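In defence of the bare table

I own 51 mugs and one good table, and for years the mugs had the better deal. A flat surface in our house is treated as a public noticeboard: post, keys, a single glove left over from December.

So I have become a bore about white worktops. A white board laid over a wooden table shows every speck and smudge, and I've come to think that's the point of it. Rule a few faint pencil lines across and people grow shy of putting a teacup down.
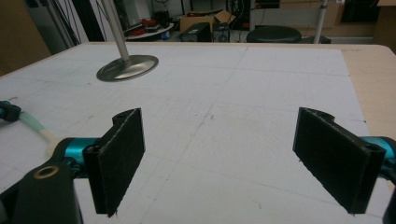

Yasaman Soltani replied that a table with nothing on it is a table waiting for a job, and that she would sooner have crumbs. She has a point - crumbs at least mean someone had toast.

Still, I'd take the smudges. They wipe off in 30 seconds, and the glove has been there since winter. I cleared it this morning. By lunch there was a catalogue in its place, open at mugs.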